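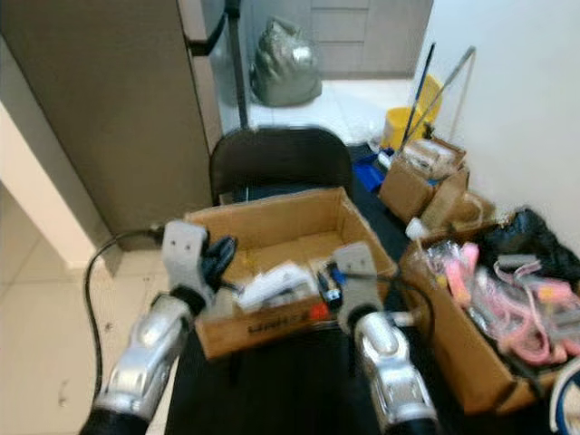 Ticket 28: right arm lags during hand-over-box teleop, Tornex cell
Opened by Fredy Cárdenas, August

Reported: operator says the right gripper trails the leader handle when reaching into the cardboard box. Left side feels fine. Wants the arm swapped.

9:40 — I don't buy a bad arm yet. Last two "bad arms" were a loose plug and a full disk. Leaving both grippers parked over the box while I read logs.

10:15 — Logs show the right side dropping commands in bursts, 12 in the worst one. Joint temps normal. Tveit support says update the firmware. They say that every time.

11:05 — Reseated the thin black wire at the right gripper. Ran the pick of the white package again, 50 tries by remote. Lag on 28 of them, so no real change.

1:30 — Moved the right leader handle to the other USB hub. Lag gone for 58 tries straight. I'd still like to see it survive a full afternoon before anybody calls it fixed.

2:10 — Separate complaint from Nelly: demos taught by hand replay worse than the remote ones. Of course they do, people lean on the arm and it learns the leaning. Not a fault. Please stop filing it under this ticket.

Status: watching. Old hub tagged, do not reuse.

Comments

Nelly Ríos: I wasn't leaning. Replay drifts toward the front of the box even with light hands.

Nivaldo Miranda: Same hub model on the Amero bench, should I pull it?

Fredy Cárdenas: Pull it. Nelly, open a new one and attach the replay.

Related tickets
Leader handle zero offset after restart
Trura recorder skips first second of demo
Gripper closes early on soft bags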